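Bed & Bath Talk > Sheets and Bedding
Thread: Printed sheets, do you wash them inside out?

plirelfan
Bought a pink sheet with lettering on it and I'm already scared of ruining it. My last printed set looked ten years old by May. Do you turn yours inside out or is that only a t-shirt thing?

Jelle Hendriks
A flat sheet doesn't have an inside, so print side folded in is the best you can do. I fold mine in half, cold water, low spin. Two years and the letters are still readable.

tamuno_lou
Folding it just means the middle never gets clean! I throw mine in loose and it's fine. What kills prints is the dryer, not the washer.

Jelle Hendriks
It gets clean, the water goes everywhere. But yes, agree on the dryer.

grosavero
Posts: 432
My trouble is darker stuff bleeding onto the sheets — I'm the person who washed a red towel with a white duvet cover and slept in blush for a year. Now I sort on the bed before anything goes near the machine, and darks get their own load. Mine's pink too, script lettering with a mint green band, and a maroon-brown cloth like this one is exactly what I'd keep away from it for the first few washes. Probably harmless after that, but I'm not testing it on a sheet I like.

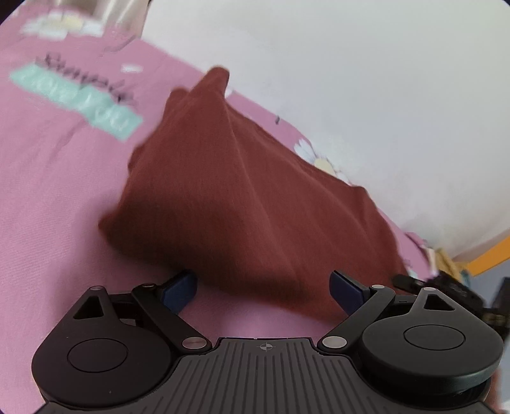
tamuno_lou
Okay, the sorting I'll give you. I still say the folding is a waste of time.

plirelfan
Does vinegar do anything for the bleeding?

Thijs Dekker
Not in my house. I tried it with brown napkins and the rinse water still came out like tea. Wash them alone until it runs clear.

plirelfan
Cold, folded, no dryer, no napkins. Going in tonight, thanks all!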